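Household tidying robots

Household tidying robots are machines meant to pick up clothes, toys and other loose items from the floor and put them away. As of Mar 22, 2022 none could do the job in an ordinary home without help.

Background

Robot vacuum cleaners work because they only need to move across a flat floor. Tidying is harder, as the machine must find each object, take hold of it and know where it belongs. Cloth is a particular problem. It folds and bunches, and it rarely looks the same twice.

Trials

The Rudunard trial, led by Afroza Liyanage and Rizwan Khan, recorded 2,322 attempts to lift small items from floors. Of these, 1,729 were counted as successful. Most failures involved fabric or thin objects lying close to something else. A person working at a normal pace was several times faster.

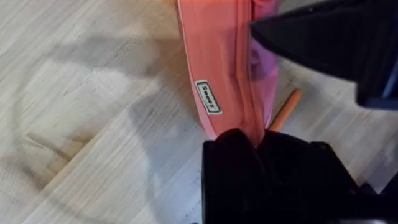

Later work by Jahangir Pramanik dealt with sorting. His group used 108 household items and found that robots often picked up an item correctly but put it in the wrong place. Socks were paired wrongly more often than any other clothing.

Cost

Zolley and Dinar have both shown test machines. Neither has given a price or a date of sale.

See also: Laundry folding machines; Robot vacuum cleaners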